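Arm Cell Good Practice Group
Minutes, May meeting
Started 9 a.m., Studthorpe site, upstairs room

Present: Brenda Fothergill (chair), Ga-eun Won, Sze-wing Liao, Lionel Sedgwick (minutes)
Dialing in: Aoi Hirano, from Mottram
Apologies: none recieved

1. Last minutes

Agreed with one fix. Item 4 said "fingers wiped down between shifts". Should be "between tasks". Lionel to correct the copy on the shared drive.

2. Actions carried over

Stop button labels at Studthorpe: done, Sze-wing.
Spare finger pads for Mottram: ordered, not here yet. Aoi chasing.
Sign-in sheet for anyone working inside the marked floor area: done but people aren't filling in the time out. Brenda will raise it at the morning huddle. Aoi said Mottram has the same problem, she hung the pen on a string and it helped a bit.
Write-up of the Hernier visit: not done. Lionel. Carry over again.

3. Draft rules, version 2

Most of the meeting. Brenda put the draft up and went section by section. Comments below, in the order they came up, not the order in the draft.

3.1 Who can enable the arms

Draft says "trained staff". Ga-eun wants names on a list by the door. Trained on what, and when? Sze-wing agreed, said two people at Grundau were trained on the old pendant and have never touched the new one. Long back and forth about whether a list goes out of date faster than it is useful. Settled: named list, owned by the site lead, checked monthly. Anyone off the list can watch but not enable.

Aoi asked about visitors. Visitors stay behind the floor line whenever either arm is powered. No exceptions for managers. Brenda wants that last bit left in the wording.

3.2 Powered vs. moving

Sze-wing's point, and the one we spent longest on. Draft only talks about "arm in motion". A still arm with drives on can start moving at any time, and a rule that says keep clear of a moving arm reads like it's fine to lean in when it has stopped. Changed throughout to "arm powered". Lionel to do a find and replace and then read it through properly, as last time a find and replace went wrong in the glossary.

Indicator lights: agreed we don't write a rule that relies on light color. Ga-eun says colors mean different things on different models and people guess. Rule will say check the pendant.

3.3 Reaching in

Hands in the work area only with drives off. That means for resets, for dropped items, for straightening the cloth, everything. Ga-eun said operators will find this slow. Brenda: yes, it is slow. Sze-wing asked if a protective stop is enough for a quick reset or if it has to be drives off. Nobody in the room was sure what the integrator's risk assessment says on it. Stays as drives off until we have read it. Sze-wing to get the document out and report back.

3.4 Speed

Draft caps speed at 40 percent for any new task until it is signed off. Aoi thinks that is too fast for first runs near a second arm. Brenda asked for a lower number, Aoi didn't want to pick one on the spot. Left at 40 for now, Aoi to try a few settings at Mottram and propose something. Also to add: cap is set in the program AND on the pendant, not one or the other.

Brief side discussion on whether "signed off" means one signature or two. Two. Operator and site lead.

3.5 Two arms at one table

If one arm is working and the other is not needed, the idle one gets parked in its home pose and locked out. Ga-eun: is home pose written down anywhere? Answer is no, it's in the program but not on paper. Needs a printed sheet at each cell. Also want a line saying programs for one arm must not assume the other is out of the way.

Lionel asked if the lockout is needed even for short runs. Yes.

4. Food items

Separate section in the draft, new this time. Grundau and Studthorpe both have bakery tasks on the list now and the old rules only covered boxes and bottles.

4.1 Not for eating. Anything that has gone on a table or been touched by a gripper is for test use only and goes in the bin after. Applies even if it looks fine. Sze-wing wants a sign. Brenda said one sign, small, no clip art.

4.2 Finger pads. Separate set for food work, kept in a lidded tub, marked. No swapping with the general set. Wipe down before and after, let dry, log it. Ga-eun pointed out that ribbed surfaces hold crumbs and a wipe will not get them out. Brush first then wipe. Added.

4.3 Table covers. Fabric covers ok for practice tasks. Shake out and change when marked, launder, don't just turn it over. Must lie flat, any fold hanging at the edge gets clipped or tucked so it can't catch a sleeve or a cable. Aoi would prefer wipeable sheet for everything. Others said fabric is better for stopping things from sliding. Left as a site choice.

4.4 Placement of baskets, trays etc. Some discussion. Ga-eun wants them kept well in from the table edge so a knock doesn't send them over. Sze-wing said then the near side gets hard to reach for resets. Agreed wording: "set back from the edge, by a distance the site lead marks on the cover". Each site to mark its own.

4.5 Grip on soft items. Force setting written on the task sheet, not left to whoever is on. Start low and go up. If an item crushes, stop, note it, lower the setting, don't just load a fresh one and carry on. Ga-eun also wants approach height on the sheet, as the fingers come straight down and too deep on a stacked item means pressing on whatever is under it. 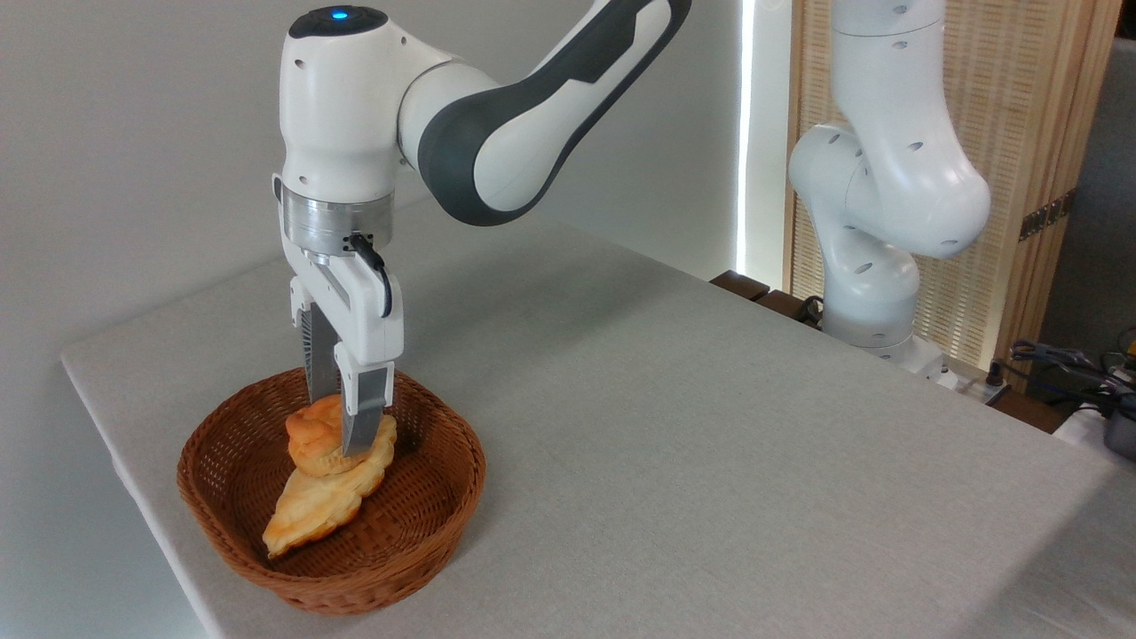 Item 4.5: gripper on the upper of two stacked pastries, wicker basket.

Stacks: agreed they need their own line. Top item only, lift straight up, check clear of the lower item before any sideways move. Sze-wing to word it.

Flaky items shed. Crumbs to be cleared between runs with drives off (see 3.3). Lionel asked whether crumbs count as a "dropped item" for the log. No. Whole pieces do.

5. Cables

Sze-wing did a walk round all the cells before the meeting. Too much cable hanging off table sides. Trip risk and snag risk. Proposed rule: nothing hangs below table height in a walkway, slack gets tied up to the frame or run in a tray, and cable loops at the wrist are checked through the full range before a new task is enabled. Agreed.

Ga-eun asked who pays for the trays. Brenda has 900 dollars left in the small works budget and will use it for Studthorpe first. Grundau to put in its own request. Aoi said Mottram has trays in a cupboard, never fitted, and will get them out.

Cable ties: cut ends flush. Two people have scratched themselves. Goes in the log as minor.

6. Incident log

Short. No injuries apart from the scratches above. One unplanned stop at Grundau, arm reached a joint limit during a reset, no damage, operator did the right thing and called it in. Ga-eun asked for near misses to be logged even when the person thinks it's nothing. Form is too long for that, people skip it. Lionel to make a short version, half a page at most.

Brenda reminded everyone the log is not for blaming. Wants this printed at the top of the form.

7. Training

Refresher for everyone on the named list once 3.1 goes live. Sze-wing to run Studthorpe and Grundau, Aoi to run Mottram. Content: enabling, stopping, drives off, parking and lockout, food section for those who need it. Everyone presses the stop button for real during the session, no walking through it on slides.

Aoi asked for the slides early so she can change the photos to her own cells. Sze-wing: fine.

Hernier want to send two people along as observers. Ok with Brenda as long as they stay behind the line.

8. AOB

Ga-eun: chairs. People keep leaving them inside the floor line. Add to the end of day check.

Lionel: draft uses "robot", "arm" and "manipulator" for the same thing. Use "arm". Agreed quickly.

Aoi: sound was poor again at her end for most of item 3, please can someone move the microphone off the window sill. Sze-wing will do it.

Brenda had to leave before 8 finished, Ga-eun chaired the last part.

9. Actions

Lionel: correct last minutes. Change to "arm powered" and "arm" throughout, reread. Short near miss form. Hernier write-up (overdue).
Sze-wing: find integrator's risk assessment, report on 3.3. Wording for stacks. Sign for 4.1. Training slides, send to Aoi early. Microphone.
Aoi: speed proposal. Chase finger pads. Cable trays at Mottram.
Ga-eun: home pose sheets, all sites. Chairs on end of day check. Pass cable tray request to Grundau.
Brenda: sign-in sheet at huddle. Order trays for Studthorpe. Tell Hernier yes.
Site leads: named lists, edge marks on table covers.

Version 3 of the draft to go round before the next meeting. Comments by email to Lionel please, not in the margin of the printed copy.

Next meeting: June, same room, same time. Aoi hopes to be there in person.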